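Turko Shelf Challenge

The Turko Shelf Challenge is a student robotics project run each year by the Sondo Robotics Club, in which small teams teach a pair of robot arms to pick up grocery boxes and set them out in tidy rows. It grew out of an evening class in hand tools and simple motors, and it still has a good deal of that class's easygoing spirit, with plenty of room for beginners who have never written a line of code.

History

The challenge was started by Jhair Muñoz, who had been teaching the evening class for two years and wanted something his students could work on together once the lessons ran out in July. The first round used wooden blocks, which proved a little too forgiving, and the club soon moved on to lightweight cardboard packages. Of the 27 students who signed up for that first round, 22 stayed to the end, and a fair number of them came back later to help newcomers find their footing.

Task and rules
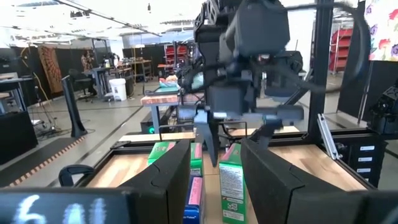

Teams work with two arms that share one table, and much of the early practice goes into keeping them out of each other's way. A good starting exercise is to leave one arm waiting low on its own side while the other reaches in from above, with its fingers pointing down toward the gap between two boxes. Gaps of that kind are where most beginners lose their points, as a gripper that comes in even slightly crooked will nudge a neighbor, and the rules treat a nudged box much the same as a dropped one. Each team gets 8 minutes for a run and may start over once, as long as it asks before the time is up.

Scoring is kept simple on purpose. A box earns full marks if it ends up upright and in its proper row, and half marks if it is upright but in the wrong place. Judges may also give a small bonus, known in the club as a Boros point, for a recovery that was handled calmly.

Layouts

Several layouts are in use, and teams learn which one they have drawn on the morning of their run. The best known is the Fodedska grid, a square arrangement sorted by color, which is considered friendly to look at and rather stubborn to build. Experienced teams usually begin with the back row and work forward, so that the gripper never has to reach over finished work.
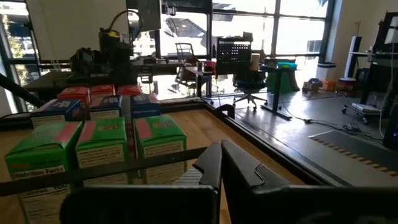

A Fodedska grid of nine boxes, with green in front, blue in the middle and red at the back.

Recent rounds

The most recent round closed on November 27, 2025, with a relaxed open evening at which families could try the controls for themselves. A beginners' layout with only two rows was added that year and has been kept on for the next round.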